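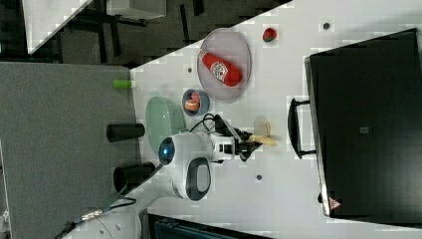
5. Running the toy food trials

This section covers the pick-and-place trials used to compare the two grasp planners, Fraser and Rornik. It assumes that the arm has been set up as in section 3 and that both cameras have passed the check in section 4.

Each trial is one attempt to pick up a named item and put it in a named dish. A full run is 68 trials per planner. Keep the same operator for the whole run.

5.1 Laying out the table

1. Wipe the white tabletop. Crumbs and dust show up as false objects in the wrist view.

2. Put out the dishes and toy food listed on the layout card. Positions may vary from card to card, but every dish must be within reach of the arm.

3. Leave the mounting holes as they are. Do not tape over them. The planners were trained with the holes showing.

4. Move the arm to its start pose by hand or with the Home button.

Caution: Keep hands off the table once the ring light on the arm is blue. Use the stop button before you move any item.

5.2 Starting a trial

1. Open Verkbridge and choose the planner.

2. Type the instruction exactly as printed on the card, for example "put the banana in the green bowl". Changes in wording count as a different task.

3. Press Start. Verkbridge records the table camera and the wrist camera together.

4. Wait for the fingers to close, then check the wrist view before you mark the grasp. Soft items need more care than hard ones. With the peeled banana, the fingers should press on the lower part of the peel from both sides, and the folds should be squeezed between them. A loose flap out to one side is acceptable.

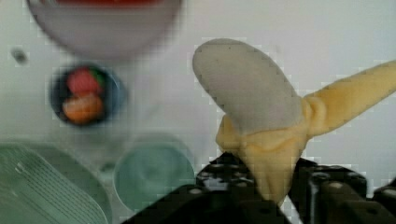
5. Mark the grasp as Held, Slipped or Missed. If you can't tell from the wrist view, use the table camera. Leave the box blank if neither is clear.

6. Let the arm finish the placing move. Do not help it, even when the item is plainly going to miss the dish.

Note: The wrist stream is compressed and may look blocky around edges. This is normal and does not affect the planner, which reads the stream before compression.

5.3 What counts as a success

A trial succeeds if the item rests in the named dish and no other item has left its own dish. Touching the rim is allowed. A trial that runs past 163 seconds is a failure, whatever the state of the table.

5.4 Grip force

The default setting is 4 in the Durkus gripper panel. In the June runs, Rornik held soft items more often than Fraser at this setting, while the two were level on hard items. Jailson Teixeira repeated the soft items at a lower setting and found the same order. Do not change the setting within a run.

5.5 Saving the results

1. Press Close run. Files are written to the shared drive under the run number.

2. Check that the log has one line per trial. If a line is missing, tell Marcelino Araújo before starting the next run.

3. Keep at least 400 GB free on the recording disk.

Last changed: December 17, 2025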